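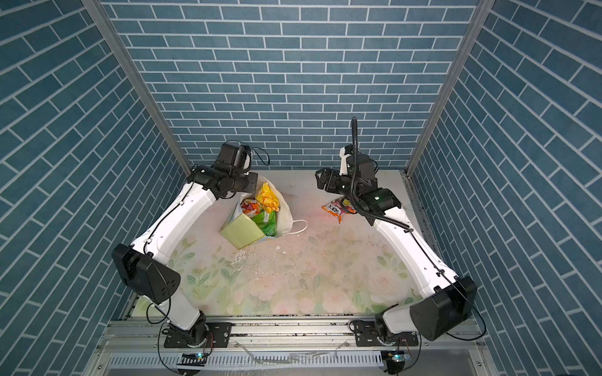 Who tells the second arm to wait?

Plindison's planner is sold as software that lets two arms share one table. The lead developer at its Dovcombe office would rather talk about bags. "A shopping bag has no fixed shape. We plan around a guess, and the guess is old before the gripper gets there."

I asked about the 64 percent success rate in the May release notes. It came from 300 runs, she said, all on the same table. And on a different one? "Worse." She didn't offer a number.

The old scheduler, Flakby, simply locked the middle of the table for one arm at a time. The new one replans both paths every 17 milliseconds – fast, but I watched a log where the arms yielded to each other 2 times in a row and then stopped. "That's a bug," she said. It has been open since version one.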